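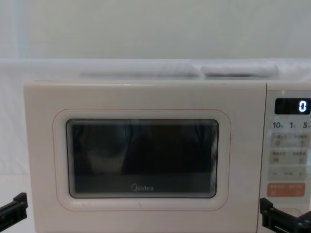
白色台面上的微波炉

农村抽水的电费到底该怎么收,这个题目我在饭桌上讲过好几次,每次讲到一半就有人起身添饭。所以还是写在博客里吧,读者要添饭我也看不见。

先交代背景。我老家在Brukodar,现在住在Proststead,坐班车两个多钟头。两地同属一个流域,上游有水库,下游有河,中间那一大片地靠的却是井。小时候我以为井是一种自然现象,像山和蚊子一样,本来就在那里。后来才知道井是要打的,打完还要加深,加深完还要再打一口。一家人几代的积蓄往地下一节一节地送,送下去的是铁管,送上来的是水,水越来越少,铁管越来越长。

我家那口井大约49米深。这个数字在村里已经不好意思拿出来说了,跟人说起来的感觉,有点像同学聚会上报自己的工资。隔壁那家前几年打得比我们深得多,打完那个夏天,我们家的泵就开始喘。喘是我父亲的说法,意思是抽一阵水、抽一阵气,声音像一个人爬楼爬到一半在想心事。父亲没去找邻居吵,因为他心里清楚,我们家当年加深的时候,再隔壁那家也喘过。

问题出在哪里,懂行的和不懂行的都能说上几句。我算半懂不懂,说得可能比两边都长。

Brukodar抽水用的电一直是包季的。一台登记在册的泵,一季交702块,交完随便抽。白天抽,晚上抽,下雨天也可以抽,反正钱已经交了。这个办法当年出台的时候很受欢迎,抄表员尤其欢迎,再也不用骑车在田埂上追着电表跑。农民也欢迎,702块是个清清楚楚的数,比看不懂的电费单强得多。供电那边大概也欢迎,欠费的人少了,账面干净。人人都欢迎的政策,我后来见到就有点害怕。

包季的毛病,开过自助餐厅的人一听就懂。进门交一份钱,谁还按肚子大小吃呢。多抽一个钟头不用多花一分钱,那就抽着吧,田里漫一点也好,漫了心里踏实。我父亲那一辈人有个说法,叫“水满三指,觉睡一宿”,三根手指并起来插进田里,水没过去了才肯回家。至于作物需不需要三指,作物没有发言权。

何况电也不是整天都来。线路老,变压器也老,供电时段是轮的,有时轮到半夜两点。于是大家都给泵装了自动开关,电一来泵就转,人在床上翻个身,继续睡。半夜两点的水没有人看着,从垄沟里流到路上,从路上流进排水沟,早上起来能看见公鸡在路中间喝水。农技站的宣传画上写着“滴水贵如油”,画就贴在那条路边上,底下那一截常年是潮的。

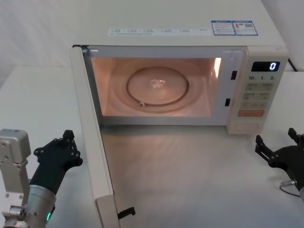

抽水改成按表收费,农民的开支一定会涨吗?
要看种什么、抽多少。地少、泵小、抽得省的人,按合理的单价算下来可能比包季还便宜;种耗水作物、泵又大的人,多半要多交。真正说不准的是单价由谁来定、隔多久调一次,这一点没写清楚之前,算哪一笔账都只能算个大概。

去年起,县里开始讲装表。我第一次听说是在班车上,前排两个人聊得很激动,一个说装了表就等于在井口安了个收费站,另一个说早该安,就是别安在他家井口。这后半句我觉得可以刻在流域管理处的门楣上,什么规划都省得写了。

装表的方案我找来看过。写得很厚,前面一大半是意义,意义讲完还有重大意义。有用的内容在后头:每台泵一块表,押金100块,满三年退还;每季给一个基础电量,基础以内价格很低,超出的部分分两档往上走;省下来的电量可以折成现金退给农户。最后这一条是全篇的精华,却排在附件里,字也小,仿佛写的人有点难为情。

我倒觉得这条该印在封面上。道理不复杂:包季的时候,省水的人什么也得不到,省下来的水还会从地底下流到邻居的泵里去。等于你少吃一口,隔壁多吃一口,最后大家一起饿。现在你少抽一度电,就有一度电的钱回到自己口袋,节约这件事总算跟本人有了一点关系。几十年来我们一直靠道德劝人省水,道德的待遇是很差的,既没有基础工资,也没有超额奖金。

当然,村里人不信。他们不信得很有道理。上一回说要退钱的是一个叫Ululau的项目,推广喷灌管,先垫钱后补贴。管子发下来了,补贴发到一半,项目换了个名字,新名字的办公室不认旧名字的账。那些管子如今在村里用途很广,有人拿来围菜园,有人拿来晾衣服,我三叔用它搭了一个葡萄架,葡萄长得很好,可以算是该项目最扎实的成果。所以这次一听“折成现金退还”,三叔就笑了,说好啊,他正缺一个架子种丝瓜。

玩笑归玩笑,信用这东西的确像地下水,抽的时候看不见水位,等看见了,已经要换深井泵了。而且也一样回补得慢,要好几个雨季,规规矩矩地下,一年都不能赖。

还有登记的问题。Brukodar登记在册的泵是922台,这个数字写在方案第一页,看上去很有把握。可是你随便找一个村里人问,他都会先笑,然后问你:登记的,还是转的?登记要证,转不要证。一个证后面跟两台泵的不少,也有人证还在,井早就干了,证留着当传家宝。按登记的数装表,装完了,老实人有表,不老实的人有水。方案对此的说法是“逐步规范”,“逐步”两个字我从小看到大,看得很有感情了。

我在Proststead的朋友们听我讲这些,普遍的反应是:那跟我们有什么关系,我们喝的是水库的水。我以前也这么想,直到前年夏天小区限时供水,物业在电梯里贴条子,说请各户错峰洗澡。一栋楼的人在电梯里互相打量,猜对方是几点洗的。那段时间水库水位低,上面从地下水里调了一部分补进管网,补的就是Brukodar那一带的水。也就是说,我在十二楼拧开龙头,我父亲的泵就在下面喘。我洗澡从此快了不少,父亲不知道,他要是知道了,大概会叫我别省,多洗洗,家里又不是交不起包季。

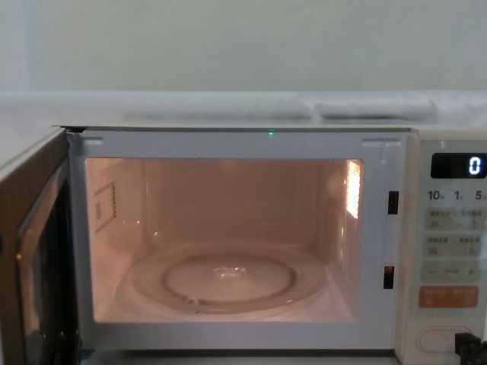
基础电量定多少才算合适?
最好按作物和田亩分开核定,再参照当年的雨情做小幅调整。一刀切定一个数,种杂粮的用不完,种水稻的春天就超了。核定的标准应该张贴出来,让每户都能自己算一遍,算不拢的有地方去问。

问“有地方去问”的地方在哪里,这是下一个难题。目前的安排是去Birhane,流域管理处在那里。从我们村到Birhane没有直达车,要在岔路口换一次,换乘那趟车的时刻表有一种抽象的美。我去过一回,替父亲问井证过户的事。到的时候是上午,窗口的人态度很好,说这个归供电管;我去供电,供电态度也很好,说电归他们,井归水利。我在两栋楼之间走了两趟,走得微微出汗,对这个县的行政区划有了立体的认识。

水和电分家,是这件事里最叫人哭笑不得的部分。水利的人知道水位在降,可他们手里没有开关;供电的人手里有开关,但水位降不降不在考核里,考核的是线损和回款。农业口的人夹在中间,年年推广高产品种,高产品种年年更能喝。三家各自的年终总结我都读过,写得都很漂亮,单看任何一份,你会觉得这个地方马上就要好起来了。把三份摆在一起看,你会想先去把浴缸接满。
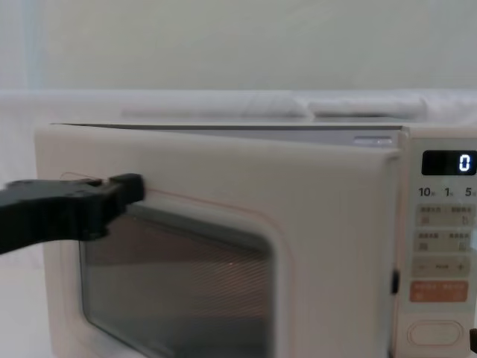

按表收费能不能成,我看关键在表后面那一套东西,表本身倒是容易的部分。押金多少、表什么颜色、装在井口还是装在电杆上,这些讨论得最热闹,村里开会开到晚上十点,主要就在吵表箱朝哪边开。单价谁定、超量怎么罚、退钱走哪个账户、两家部门的数据并不并到一起,反而几分钟就过去了。看看上面这台微波炉就明白,门占了正面的一大块,谁都先看见门,可热多久是在右边那一条窄窄的面板上定的。我们村吵了一晚上的,全是门。等到面板那一页,会计已经在收茶杯了。

说一点具体的想法吧,免得被人讲光会发牢骚。第一是退钱要快,第一季就退,哪怕退得少,哪怕每户只退个买盐的钱。三叔这样的人不需要看报告,他需要看到存折上多出一行字。存折上有了第一行,丝瓜架的笑话自然就没人讲了。要是拖到年底统一结算,再拖到来年统筹安排,那这块表就等于第二个Ululau,而且连葡萄都架不起来。

还有供电时段。表装了,电还是半夜两点来,泵还是自动开关,那省水就要求农民半夜两点起床,站在田里节约。这个要求我觉得对谁都太高了,制定方案的人自己也可以试一个礼拜。要是能把抽水的电固定排在白天几个钟头,哪怕短一点,电压稳一点,大部分人是愿意换的。我父亲就愿意,他说只要讲好了几点来就几点来,少给一个钟头都行。他这辈子等过的电,加起来可能比用过的还多。

没有证的那些泵也得想办法。我倾向于给一个期限,期限内来登记的一概不问从前。有人说这样对早就登记的人不公平,是不公平,可是放着不管更不公平,地下水又不会绕开没有证的泵。我们家有证,我说这个话是有资格的,虽然证上的名字还是我爷爷。

再有就是补贴不要整个砍掉。每次一讲电价就有城里的评论员出来写文章,说补贴扭曲市场,应当一步到位。我每次看到“一步到位”都想请他来我们村走一走,田埂很窄,一步是到不了位的。种地的利本来就薄,粮价又不由种地的人说了算,光把电价放开,最先关掉的是小户的泵,大户照抽不误。把原来贴在电上的钱转成按田亩发,人手里还是那些钱,只是不必非得抽水才能领到。方案附件里那条退钱的规定,走的就是这个路子,只是走得扭扭捏捏。

上个礼拜三我给家里打电话,问表的事怎么样了。父亲说已经有人来看过位置,在电杆上用粉笔画了个圈。我问他画了圈之后呢,他说之后下了一场雨,圈没了,人还没再来。我说那你自己补画一个,他说画高了画低了谁负责,这话很有管理处的水平。

雨倒是好雨,他说田里水有三指了。我问那泵关了没有,电话里安静了一会儿,他说自动的,不用管。

我想劝两句,想起这一季的702块确实已经交了,就改问他葡萄今年结得怎么样。他说那是三叔家的,我问他干什么,又说三叔讲了,让我下回回去带个编织袋。

评论区照旧开着。老家也在井区的朋友,如果你们那里已经装了表,麻烦讲讲退钱是几月份退的、退到谁的折子上,我好转给三叔看。单价也请一并写上,带上你们种的是什么,不然没法比。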